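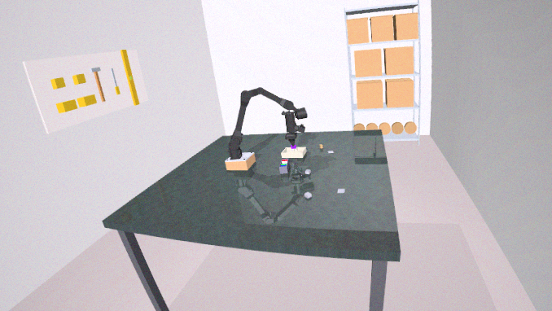 Passage from Kulham to Stermont in a small yacht: timing of departure and requirements on arrival

Community Help > Coastal Waters > Passage Planning

Search all topics Enter keyword Go

Submitted 22 Feb 2021. Three replies.

Our sailing club intends to send a small party of members from Kulham to Stermont at the end of the spring. The distance by the inshore route is 40 nautical miles. The boat is a bilge-keeled cruiser with a modest inboard engine, and we plan on an average speed of five knots through the water. None of the intended crew has made the passage before, although two have sailed regularly inside Kulham Bay.

We should be grateful for guidance on the following matters. At what state of the tide is it advisable to leave Kulham? Is the inner channel at Pretolholm suitable for a boat of this size, or should the party remain outside the bank? Are visiting vessels required to give notice to the harbour office at Stermont, and may this be done by radio on the day? The club's copy of the local pilot notes is an old one and is silent on the last point.

Members of the party would prefer to arrive in daylight.

First reply

Go outside Pretolholm. We have taken the inner channel twice and touched the bottom on the second occasion, with a rising tide fortunately. The buoys are moved after the winter gales and the chart plotter had not caught up. It adds an hour to go round and is well worth it.

I cannot help with the harbour office. We have always picked up a buoy and paid in the morning.

Second reply (marked as helpful by the person who asked)

The points are taken below in the order in which they were raised.

Departure. The stream along this coast turns in favour of a boat bound for Stermont shortly after high water at Kulham, and runs fair for a little under six hours. It is usual to leave the moorings half an hour before high water, so that the bar is crossed with plenty of depth and the whole of the fair stream is available. At five knots a boat should be past Pretolholm before the stream turns. The last part of the passage will be made against a weak foul tide, which is seldom troublesome inside the Yang light. If the wind is from the north-east and the ebb is running, the sea on the Kulham bar becomes short and steep, and departure should be put off until the next tide.

Pretolholm. The inner channel carries enough water for a shallow-draught boat near high water only. On the timings given above, the party would reach it at the wrong end of the tide. The outer route leaves the bank at a distance of at least 600 metres, and this margin should be increased in any swell. Lobster pots are laid along the edge of the bank from early spring until October, many of them poorly marked, and a lookout should be kept forward when motoring.

Notice to Stermont. Visiting vessels are asked to notify the harbour office before arrival. A call on VHF channel 12 is accepted on the day, provided that it is made during office hours. A party expecting to arrive in the evening should telephone beforehand and ask for a berth on the outer pontoon, where there is water at all states of the tide. The drying berths by the slipway will suit a bilge-keeler but are awkward to enter after dark.

A current chart and the current tide tables should be carried in every case. Times taken from a reply on this site are not a substitute for either. The details of the intended passage should also be left with a responsible person ashore, together with the time at which that person ought to raise the alarm.

Third reply

I agree with the second reply except as regards the foul tide near Yang. At springs it is not weak. We needed nearly two hours to cover the last five miles and the crew were cold and rather cross by the end of it. Choose neaps if the dates allow.

There is a tap on the outer pontoon but no fuel. Fuel is on the fish quay and is sold in the mornings only.

This topic has been viewed 2904 times.

We use cookies to remember your settings and to measure visits to this site. By continuing to browse you accept their use. Accept Manage settings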